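Findine Robotics Club - Frequently Asked Questions

Questions about the PC disassembly project, season two
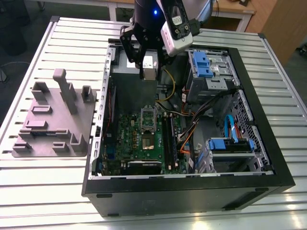 Rochelle Ostrowski wrote to us that her son wants to join but he has never programmed anything, and she asked if he would only sit and watch the others. No, he will not. New members start with the fixtures and the logbook, and in the second month they teach their first grasp.

What is the project?
We teach a robot arm to take parts out of old desktop computers. The power supply and the memory are the main tasks this year. The Madigan team works on memory, the Hakeck team on the power supply.

Do I need my own computer?
A laptop is useful for the programming part, but the club can lend you one. Please do not bring desktop towers without asking first - we have little space for storage.

Who makes the fixtures?
The students. We draw them, print them in gray plastic and bolt them to the slotted table. If your part does not fit, you change the drawing and print again. This takes patience.

Is it safe?
Every case is unplugged before it comes to the table. Members do not open a power supply, ever. When the arm is moving, hands stay away from the table and one person stays at the stop button.

How many trials do you run?
Last season we logged 2,972 grasp attempts. For the Wudano competition each team must show 200 attempts with the same program, and failed ones must be in the log also.

What does it cost?
The fee is 330 dollars for the season and includes printing material. Ask us about a reduced fee, we do not need documents for this.

What is the minimum age?
Members must be 11 or older.

When can I start?
New members are accepted until October.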